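Momisville Bench Board > Desktops and Towers > Old Office Machines

Dell tower, beige crust on the CPU, opinions wanted (I know, I know)

slotlatch
Posts: 938

I have the big Dell from Boiko open on its side again. Some of you will remember it from the thread about the noise, which got closed for reasons of tone.

Plan for this round is to swap the processor for the one I got out of the parts bin at Gedby, put new paste on, and go back to using it as a file box in the basement. The heatsink came up without a fight. What was under it had gone the color of weak coffee with milk and was spread over the lid in patches, with the pale metal showing between them. I've seen worse on a grill. I've also eaten off that grill.

Questions before I do something permanent:

1. Do I clean the old paste off with the chip still clamped in the socket, or lift the chip and clean it on the desk?

2. Is there any point cleaning the old one at all if it's going in a drawer?

3. Does anyone trust Husari paste? The tube says it was opened in April. It does not say which April.

Memory is out and in a bag, bar one stick still in its slot. The lever on this socket is the long thin kind that runs out over the slots, and I've never liked them. They feel like setting a mousetrap.

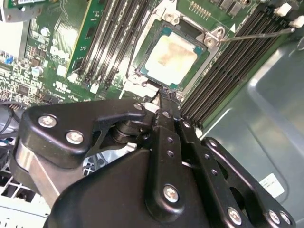

Re: Dell tower, beige crust on the CPU

pastepessimist
Posts: 3365

Clean it in the socket. I've said this in every thread since the forum had a green background. While the chip is clamped down, the metal bracket is holding it still for you and the lid is covering the contacts. Lint-free cloth, a little isopropyl on the cloth and none on the board, wipe toward the middle. Turn the cloth. Wipe again. Keep going until you're bored and then do it once more.

Yes, clean the old one. A chip that goes into a drawer with paste on it comes out of the drawer with paste on it, and by then so has everything else in the drawer.

Husari is fine. It's toothpaste with ambitions, but for a file box it's fine.

Re: Dell tower, beige crust on the CPU

quietfan_6
Posts: 211

Disagree with the above, respectfully, or as respectfully as he deserves.

If you wipe in the socket, sooner or later a crumb goes over the side and sits against the bracket. Then you open the bracket, and guess where the crumb goes. Take the chip out first, close the socket back up with the plastic cover if you still have it (you don't), and clean the chip in your hand, holding it by the edges.

Also check the lid is flat before you paste the new one. I had one so bowed I ended up going over it with 1000 grit paper on a piece of glass. Dropped the temperatures nicely.

Re: Dell tower, beige crust on the CPU

pastepessimist
Posts: 3365

Please do not sand a processor for a file box. It's going to hold scans of water bills.

The crumb argument assumes you're cleaning with a whisk. If the paste is dry, dampen it first and let it sit a minute. It comes off as a smear and goes into the cloth.

Re: Dell tower, beige crust on the CPU

slotlatch
Posts: 938

To be fair to the file box, it also holds scans of gas bills.

I split the difference, which I expect will annoy you both. Most of the wiping in the socket, then lever up, bracket open, and the rest with the chip out.

What I'd like someone to look at is the socket. I have the chip just above it here and the bracket open. Gold all over, a grainy sort of field with a few brighter pads toward the middle. I've stared at it long enough that I can now see bent pins in the ceiling tile. The lid still looks hazy to me too, but the light in that room makes everything look like it needs wiping, me included.
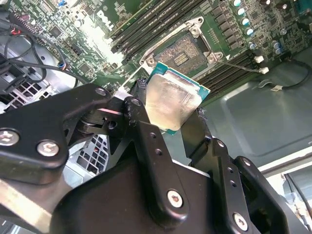 Photo: slotlatch, posted to the Momisville Bench Board

Zoom in if your screen is better than mine. I'm after anything that breaks the pattern.

Re: Dell tower, beige crust on the CPU

mrs_ribbon_cable
Posts: 1420

Can't judge pins from one angle, and neither can anybody who replies after me and says they can. A bent one shows up when you move the light. Get a flashlight down low at the side, look across the field, then do the same from the next side. You want the rows to glitter evenly. A single dark spot or a single bright one that stays put is the one to worry about. The brighter bit near the middle doesn't scare me by itself.

Leave the haze. A faint film on the lid isn't going to stop paste from working. Last wipe with fresh alcohol, let it dry, hands off it.

And line up the notches before you let go of the chip. Lower it straight down. No sliding, no nudging. If it doesn't sit flat under its own weight, lift it and start over. I'm told there are people who press. I've bought their motherboards, cheap.

Re: Dell tower, beige crust on the CPU

quietfan_6
Posts: 211

Agree with all of that except the haze. Haze is residue.

Re: Dell tower, beige crust on the CPU

pastepessimist
Posts: 3365

Everything is residue if you look at it long enough.

Re: Dell tower, beige crust on the CPU

borrowed_torx
Posts: 37

New here, hi. Bit off to the side, but is it worth keeping the rest of the box? I've got a similar Dell and the advice at my work was to strip it for the drive and recycle the case. Does the board even take the newer chip, or do you find out by putting it in?

Re: Dell tower, beige crust on the CPU

slotlatch
Posts: 938

Hi, and welcome to the part of the internet that argues about wiping.

You look up the board's supported chip list and then update the BIOS with the OLD chip still in. I did that part last month, for once in the right order. If you find out by putting it in, you mostly find out how a black screen looks.

As for keeping it, I like these cases. Hard drive has a blue plastic latch over it, and there's more blue down the back edge by the expansion slots. Everything blue is supposed to be something you can touch. I wish more of my life was marked that way. The drive cage is solid enough to stand on, though I've only done it the once.

Wider view:

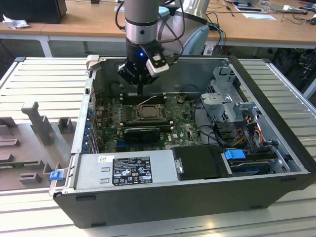
The Dell on its side with the panel off. Power supply nearest, drive at lower right.

Re: Dell tower, beige crust on the CPU

mrs_ribbon_cable
Posts: 1420

Fine looking old thing. The yellow, red and black bundle coming off the drive cage could use a tie so it stays clear of the fan when you close up. Otherwise I'd leave it be.

borrowed_torx, keep yours if the power supply is healthy. Strip it if it isn't. Those can be an odd shape and the replacement can cost more than you want to spend on something that lives under a desk.

Re: Dell tower, beige crust on the CPU

quietfan_6
Posts: 211

While you've got the heatsink off, blow out the fins. From the inside toward the outside. And hold the fan still or it'll spin up and howl.

How much paste are you planning on?

Re: Dell tower, beige crust on the CPU

slotlatch
Posts: 938

I was going to say a pea, but I remember what happened in the pea thread.

Re: Dell tower, beige crust on the CPU

pastepessimist
Posts: 3365

Pea is correct. A small pea.

Re: Dell tower, beige crust on the CPU

quietfan_6
Posts: 211

Thin line, down the middle.

Moderator note: Paste amounts go in the sticky, please. Pins, sockets and water bills may continue here.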